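27/03/2018 Prollthorpe, washroom fittings

Vanity unit back on the list after Amancay Arancibia's note on the splash line. White top, integrated basin, oval mirror above with the carved cream surround. Surround wiped with a barely damp cloth; the recesses in the scrollwork hold dust and need a soft brush. No solvent on the paint until Oren confirms what it is.

Hair dryer: white, compact, Nusonier stock. Keeping it at the back of the counter under the mirror for now.
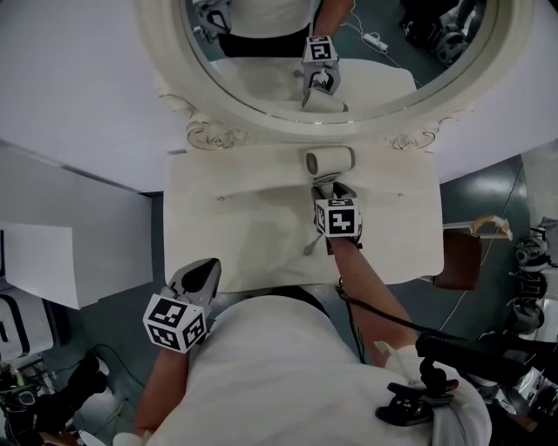
Cord is the outstanding problem. With the dryer lying along the back it has nowhere to go except forward into the basin. Unplug before moving, coil the cord, then lift by the handle. A wall hook to the side would clear the counter altogether. Ateş do one with a 30 mm throat; ordered 2, one as a spare.

Sealant behind the counter: left alone today. Check again in June.

To do: ask Oren about the paint. Measure hook height from the counter top. Find the 6 mm masonry bit.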